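We use cookies to remember your preferences. By continuing to browse you accept this. Manage settings

The Hot Tub Is Fine Where It Is, in the Brochure

Posted in October by the Backyard Desk

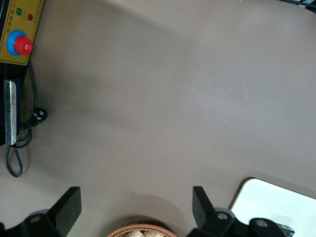 What 2,483 gallons buys you

My neighbors on Zokley Street have put in a swim spa. It holds 2,483 gallons, a number I know because it has been told to me over the fence on several occasions, always in the tone other people use for a grandchild's birth weight. It has a current you swim against. You can go very hard for half an hour and end up next to the same potted fern.

I have nothing against warm water. I own a bathtub. My quarrel is with the idea that every yard is a failed resort, waiting for somebody to finance it. The Kaijage catalog, which comes to my house whether I like it or not, has 246 pages this season, and there isn't a clothesline or a tomato plant on any of them. It does have a floating tray for cheese.

Last spring I went as far as asking for a quote. The Ulis showroom offered me a two-person tub with a cover, then mentioned the concrete pad, the electrician, the steps, the handrail and the Zornus filter plan, billed at $393 a season. The steps cost more than my first car. I was given a glass of cucumber water and time to think, and I used the time to find my keys.

People will tell you a tub brings the family together. Mine can already be brought together with a bag of chips, and none of us has to test the pH first.

If you swim every day, or your knees ask for it, go ahead and dig. The rest of us might try two lawn chairs and a hose for one summer. Put the chairs in the shade. On a hot Wednesday, run the hose over your feet and see how much resort you still need.

Get our backyard newsletter every week. Enter your email to subscribe.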